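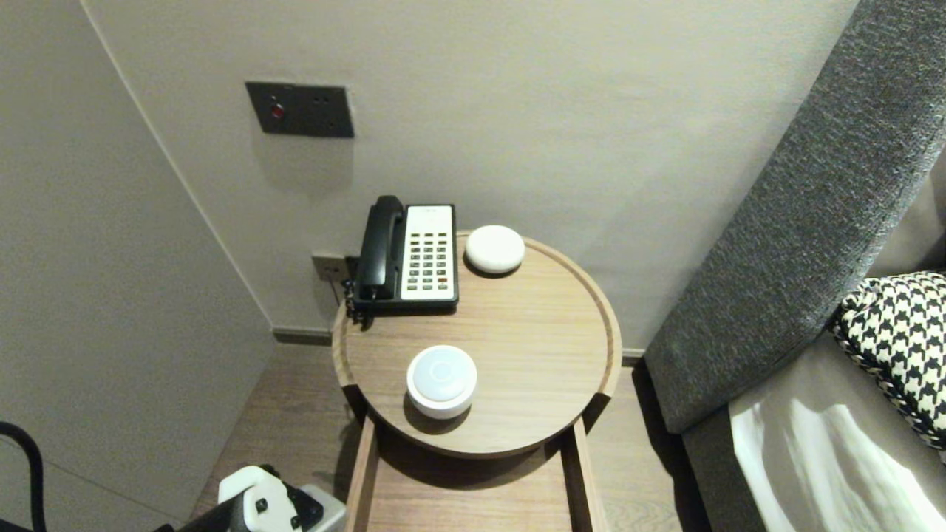 Figure 1. The corner table with the telephone and the two white devices on top.

3.2 The corner table

The second piece of furniture in our study of the Jedgate guest lounge is the small round table in the corner next to the sofa. We chose it because guests use it for several things at once, and the first survey in July showed that it was often named as "too full" or "hard to reach."

The top is wood with a raised rim. The rim is useful for keeping pens and keys from rolling off, but it also means that a flat object cannot hang over the edge, so everything has to fit inside the circle. The desk telephone sits toward the back left, next to the wall. Its coiled cord drops over the edge of the table. To the right of the phone is a rounded white disc-shaped device, and a taller white one with a domed top stands closer to the front.

Inese Laur asked 17 guests to sit on the sofa and use the table as they normally would. They were told to set down a glass, pick up the handset and then put a book away. Six of them moved the taller device before they set down the glass. Two moved the telephone instead, and both said afterward that they did not like pulling on the cord. The rest put the glass near the rim on the sofa side.

We then tried a second layout with the taller device pushed back beside the phone. This left more open space at the front, but guests had to reach over it to get to the keypad. Savchuk's guide to small tables recommends keeping the front half clear, and we agree with that for drinks. For the phone it did not help much.

3.3 Storage under the top 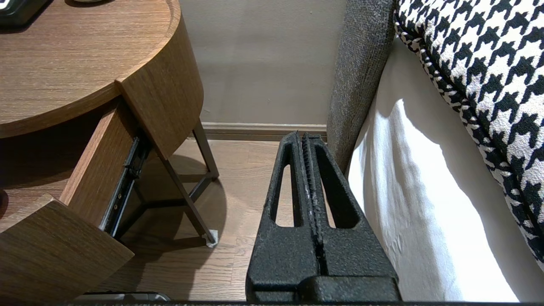 Figure 2. Drawer pulled open, with the black metal slide along its side.

The drawer runs on metal slides mounted on the outside of its wooden side walls. We measured how far it could be opened before it got in the way of a person's legs. With the table in its usual corner, a seated guest had up to 6 inches before the front panel touched a knee. Taller guests turned sideways to open it.

The front panel is thick - thicker than on the Goren table in section 3.1 - and several guests used its top edge as a grip. There were no complaints about this. The lower part of the curved side panel ends in a pointed corner, and we noted it as a place to check for bumps when cleaning or moving the table.

For the next round we plan to turn the table so the drawer opens away from the sofa, and to repeat the same three tasks. The Brerken lamp table will be tested in the same way, and its results are given in section 3.4.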